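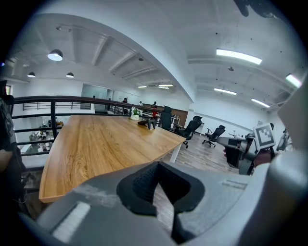
Upstairs by the long table, with the second gripper and its marker at right

Mimside Tracking and Tools Group
Minutes of the regular meeting, 2020-09-14

Chair: Fuseini Owusu
Minutes: Kenneth Forsyth
Present: the Mimside software group, with the two Kestgate engineers joining by phone
Apologies: none received

1. Welcome and previous minutes

Fuseini opened the meeting and thanked everybody for making the time, and in particular our friends at Kestgate, who had already sat through one long call that morning and were very good-humored about a second. The previous minutes were accepted with one correction. Under the heading for the time sync work I had written that the offset was "fixed," when what had been said was that the offset is now treated as a fixed number for each recording. Those are very different things, and I have changed the wording (with apologies to anyone who read it and celebrated early!).

2. Pose tracking

Most of our time went here, as it usually does. Fuseini took us through the latest batch: 86 recordings processed from start to finish, of which nine came back with a broken track. He put the broken ones up on the shared screen one after another, and I will say for the record that it was a very patient and friendly walk through some rather ugly plots.

The breaks fall into two families. In the first, the tracker loses the camera during a fast turn of the wrist and then picks it up again a little way off, so that the path has a clean jump in it. These are easy to find, and the checker already flags them. The second family is the troublesome one. The path stays smooth, no warning is raised, and yet the gripper ends up sinking slowly through the tabletop as the recording goes on. Every test we have passes it. Fuseini only caught these by plotting height against time and noticing a gentle slope where there should have been a flat stretch.

There was a good discussion of what a check for this might look like. The suggestion that found the most support was to ask the person recording to rest the gripper on the same spot at the start and at the end, and to compare the two heights in software. It costs a moment of someone's time, and the check itself is a few lines of code. One of the Kestgate engineers pointed out that it would miss a drift that wanders off and comes home again. Everyone agreed that this was true, and that it would still be a great deal better than what we have.

Fuseini also asked that the checker report a reason along with its pass or fail. At present it writes a bare "bad" into the log and leaves the reader to guess. I have a personal interest in this one, having spent a good part of last week guessing.

Agreed: start and end height check to be added to the recording checker, with the reason for any failure written out in words.

3. Markers and the relative pose of the two grippers

The two-handed work depends on knowing where one gripper is with respect to the other, and for that we lean on the square marker. When one camera has a clear look at it, the relative pose is very good. When the marker is seen at a steep angle, the solver can settle on either of two answers that explain the corners nearly equally well, and it sometimes flips between them from one image to the next. On the plots the other gripper appears to be nodding.

I showed the change I have been trying, in which the solver keeps both answers alive for a short while and lets the motion of the last few poses decide. It works nicely on the recordings I picked. Fuseini asked, very kindly, whether I had tried any recordings I had not picked, and I had to admit that I had not. I will run it over the whole batch before we talk about merging it.

There was a side conversation about corner refinement near the rim of the image, where the lens squeezes everything together. The marker often sits well out toward the side of the view during two-handed work, and our refinement step uses a search window of one fixed size no matter where it is looking. Kestgate have seen the same thing on their end. They offered to send us their version, which scales the window using the lens model, and we accepted gratefully.

Agreed: Kenneth to run the two-answer solver over the full batch. Kestgate to send their corner refinement code.

4. Map building in the upstairs space

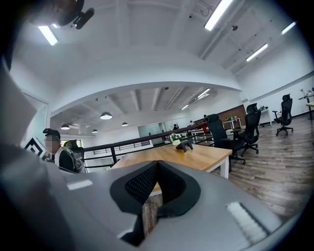
The mapping pass is the step we run before any task recording, a slow sweep of the room that gives the tracker something to recognize later on. Fuseini would like us to treat it with more respect. When the map is good, nearly everything after it goes well, and when it is thin, no amount of tuning later will rescue the day. He had been looking at which parts of the view actually supply the points we keep, and a surprising share of them sit a long way from the table. The balusters of the black railing are a good case of the difficulty: they are crisp and high in contrast, which the feature detector loves, and they are also spaced along the rail one after another looking very much alike, which is just the sort of thing that leads a matcher to slide along by one and feel quite sure of itself. The round pendant lamps beyond the white beam pose a milder form of the same question. The geometric patterned panel by the doorway is more promising, having strong shapes in it, though it is off to one side and will not be in view for much of a task.

The group spent some time on whether to mask out the railing in software. I was in favor at first and was talked out of it. A mask would have to be drawn again whenever we moved to a different room, and a far-off rail does still tell the tracker something useful about rotation, even when it is unreliable about position. The better plan seemed to be to make the matcher fussier, so that a point which has a near twin close by in the same image counts for less. One of the Kestgate engineers had tried something of the kind on shelving, and was happy to talk Fuseini through it after the meeting.

We also talked about people. A mapping pass with somebody walking about in it leaves stray points hanging in the air where they were. The map builder throws out most of these, but a person who stands still for the length of the sweep can be taken for part of the furniture. It was suggested that the builder should ask for each point to be confirmed in a second short sweep. That doubles the chore, so we will try it on a few maps before asking it of everyone.

Agreed: Fuseini to try down-weighting repeated features. Second sweep to be tried on a small number of maps.

5. Exposure

A shorter item. With the ceiling tubes in view the auto exposure pulls everything down, and the dark finger pads go to nearly a single shade of black. This matters for the gripper width estimate, which wants to see the pads clearly. I proposed metering on the lower part of the image only. Fuseini wondered whether that would wash out the ceiling and cost us map points, and we went back and forth on it for longer than the item deserved. The sensible answer was to record the same motion both ways and look. I will do that.

6. Cruickshank

Cruickshank, for those newer to the group, is our calibration tool, and it continues to be loved and complained about in equal measure. Startup is now down to 26 seconds on the lab laptop, which got a small cheer. Most of what is left is spent loading old calibrations that very few of us ever look at, and the group was content to have those loaded only on request.

The larger complaint is that Cruickshank will save a calibration without mentioning that it differs a lot from the previous one for the same camera. A person in a hurry can replace a good calibration with a poor one and not find out for days. We would like it to show the old and new values next to each other and to ask before overwriting. There was some feeling that it ought to refuse altogether past a certain difference, but Fuseini preferred to leave the decision with the person at the keyboard, who may well have swapped a lens and know exactly what they are doing.

Agreed: comparison screen before saving. Old calibrations loaded on request.

7. Foltent

The planner group asked us to pass along that Foltent can now read our trajectories directly, with no conversion script in between. This is lovely news and we thanked them warmly. They have one request in return, that we settle on which point of the gripper our poses refer to. Our files give the camera pose, and Foltent wants the point between the fingertips. The transform is known and lives in the calibration file, but two of our scripts apply it and the rest do not, and nothing in the file tells you which kind you have been given.

I think it is fair to say that we were all slightly embarrassed. The proposal is to store the camera pose only, always, and to write the name of the frame into the header so that a reader never has to wonder. Foltent will apply the transform itself on loading. Old files will need their headers filled in by hand where the origin can be worked out, and set aside where it can't.

Agreed: camera pose only, frame name in the header. Kenneth to write the header change, Fuseini to go through the old files.

8. Any other business

The log viewer still opens with the plots in a different order each time. It was reported again, and I have promised again to look at it.

Fuseini asked that review requests come with a plot or a short recording where the change affects tracking. He finds them much easier to read that way, and so, several people said, do they.

Kestgate asked whether they could have a copy of the drifting recordings from item 2 to try against their own tracker. Fuseini will send them along with the maps that go with them.

The next meeting will be later in September, with the results from items 3 and 5 first on the agenda.

Minutes taken by Kenneth Forsyth. Corrections to me before the next meeting, please.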